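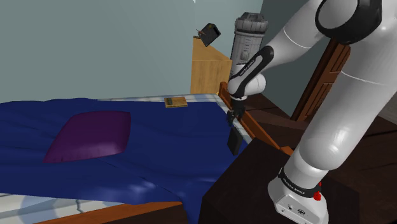
The spreadsheet was supposed to take one evening. That was back when I thought buying a robot arm worked like buying a fridge – you pick a size, you wince at the price, somebody delivers it.

I run operations for Mendwood, which has furnished short-stay apartments for years and would now very much like a machine that can tidy a bedroom between guests. My boss gave me a budget and a cheerful wave. Kwan-ho Liu, our only real engineer, gave me a list of questions, and I couldn't answer a single one. How far does it need to reach? What does it stand on? Can it get over a mattress and pick up something thin without plowing into the blanket?

So before I was allowed to spend money on metal, we spent it on software. Kwan-ho set up a bedroom in simulation and we parked an arm next to the bed, on top of a cabinet. I loved this part! You can drag a whole wardrobe across the room and your back feels fine afterward. We ran 367 pickups in the first stretch and I sat there with my coffee like it was a ball game.

What I learned, mostly, is that the arm is only one line in the budget. I had nothing down for a stand, nothing for spare fingers (they wear out, who knew), nothing for the hours it takes to teach the thing a new room. Schnyder quoted us for a fixed pedestal. Prakar wanted to sell us a rolling base, which I fell for instantly, until Kwan-ho asked where it would roll in a bedroom with a bed in it. Fair point.

Then there's training. Khải Tô, who buys for Woro and has been through all this, told me to set aside 300 hours of staff time in the first year and not to let anyone talk me down. I had written 32. He was very kind about it on the phone, but I could hear him moving away from the receiver to laugh.

We're now down to 2 quotes, and they disagree on nearly everything except shipping. One includes a service visit and charges for the gripper. The other throws in the gripper and wants a yearly contract. I've asked both to price the same job, on the same bed, with the same list of things to pick up, and I'm hoping to have their answers before the end of April.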